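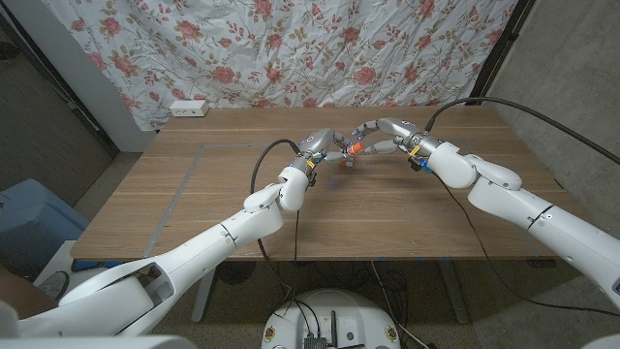 **brackenhall** wrote:

Does anyone know if the Favlow Road car park stays open while they crane the old boiler out of Donness House? The notice on the door only mentions the loading bay.

**pjt_117** wrote:

The top level stays open and the lower level shuts at 6am. Permit holders from the lower level can use the Sesia Building spaces until the crane has gone. It was in the November estates bulletin, second page.

**brackenhall** wrote:

Thanks. I never got the bulletin. Is the footpath by the bike sheds shut as well?

**pjt_117** wrote:

Yes, from the bike sheds to the south door. Walk round by the library instead. It adds almost 10 minutes if you are coming from the bus stop.
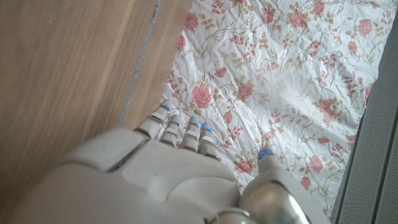 **mossend** replied that the library route was no good for anyone on wheels, as the ramp there still has the temporary fencing across it from the drainage works. Quoting the rest of the post:

> Last time they told us to go that way I had to turn back and ring the desk. They should keep one side of the south path open. It is wide enough.

**pjt_117** wrote:

I don't agree. The crane legs go right across that path and Qureshi won't let people walk under a lift. They're the contractor, so it's their call. The fencing on the ramp is a fair point though. Ring estates on extension 211 and ask for it to be moved before the closure starts.

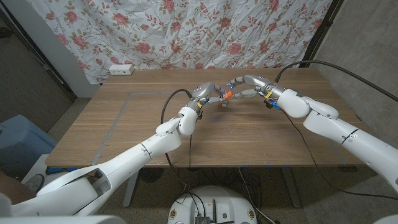 Also, the 23 bus will not be stopping outside Donness House that morning. Use the stop at the Favlow Road end.

**mossend** wrote:

Rang 211. They say the fencing will be moved the evening before. I'll believe it when I see it. They still could have put the bus change on the door notice.

**brackenhall** wrote:

Agreed on the notice. I'll park at Sesia and walk.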